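Home | Features | Sleep | Kitchen | Garden | Archive
Filed under: At Home With
Print this | E-mail to a friend

Going to bed with Asnakech Zeleke

It is just gone four in the afternoon, the light is already going in that sulky October way, and Asnakech Zeleke has put the kettle on for the second time because we talked right through the first lot of tea and let it go cold. She has spent 24 years helping people who can't sleep, first on the night desk of a clinic in Plarnitz and then from the front room where we are sitting now, and she has the loveliest unhurried way of talking, so that I had to pinch myself once or twice to keep my pen moving.

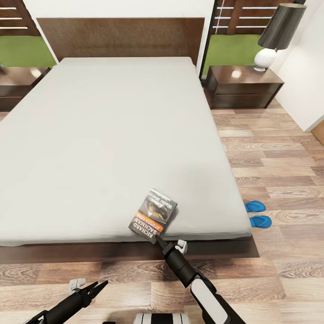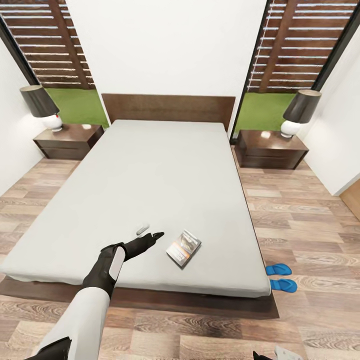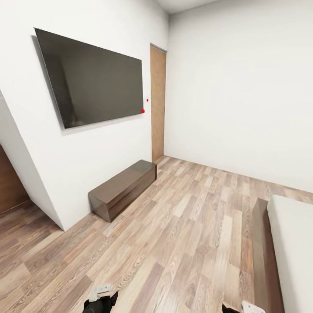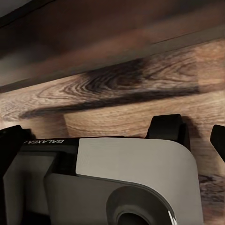

Seyoum would like it put on record that she was the worst sleeper in the family until she was past thirty, and that she used to wake the whole house making toast. He called this through from the kitchen and she didn't argue.

"It's true, I was dreadful," she said. "I used to lie there doing sums. If I drop off now I'll get five hours, if I drop off now I'll get four and a half. You can't do arithmetic and fall asleep, or I can't. My mother would come in and find me sitting up with the lamp on, cross as anything, and she'd say, well, get up then, and do something useful. So I made toast."

Getting up is still the first thing she tells people, and it is the thing they least want to hear. Her visitors (she won't call them patients, and she dislikes "clients" even more) tend to arrive having already bought the new pillow and the lavender and the heavy blanket, and what they are hoping for is one more thing to buy. What she sends them home with is a notebook. In it they write down when they went to bed, when they got up, and how they felt at eleven the next morning, and she asks them to leave it in the kitchen overnight so they aren't tempted to fill it in under the covers.

"People think I'm going to be clever," she told me, pouring. "And then I say, what time do you get up on your days off? And they look at their shoes."

She keeps her own getting-up time at half past six, winter and summer, and has done since she left the clinic. I confessed to mine, which wanders about a good deal, and she was very kind about it and pushed the biscuits across.

We got on to bedrooms, as I had hoped we would, having spent far too long last spring choosing paint for my own. She isn't strict about them. She likes a room a little colder than is comfortable for sitting in, and curtains that meet properly in the middle, and she would rather the clock faced the wall. On televisions she has softened over the years. "I used to say never, never, never. Then I had a widower come to see me who'd had the cricket on at bedtime for forty years, and I made him take the set out, and the poor man slept worse than ever. He missed the voices. So we put it back and he had it on low till ten, and then off, and that was that. I learned more from him than he did from me, I think."

The clinic years come up often. Panonis House had two beds when she started there, and she sat outside them from nine at night until the milk came, listening. She remembers the building as terribly noisy, with pipes that knocked and a lift that groaned past every hour, and yet most people slept beautifully in it. She has puzzled over that ever since. Her best guess is that they had been told somebody was sitting up, and so they felt they needn't.

"When I was small, in a house full of cousins, there was always a grown-up awake somewhere," she said. "You could hear them talking and not hear what they said. I think that's the best sound there is for going to sleep to, and I don't know how you'd put it in a bottle."

These days she runs a monthly evening with her friend Anumo, who reads aloud for the last half hour while everyone gets sleepy in their coats. They began with six chairs. The mailing list now has 349 names on it, though the most they have ever squeezed into the hall is 130, and that was the night of the free soup. The reading is always something gentle and rather dull, by agreement. They have had a history of canals, most of a book on hedges, and a railway timetable that was requested again.

I asked her what she does herself, on a bad night, now that she is supposed to know better. She laughed for quite a while at that.

"Oh, I still get up. I go down, I don't put the big light on, I sit in that chair you're in. Sometimes I do a bit of mending. And sometimes, yes, I make toast, but I've learned to do it quietly."

From the kitchen, Seyoum said she hadn't.

Print this | E-mail to a friend
Back to At Home With | Next feature | Top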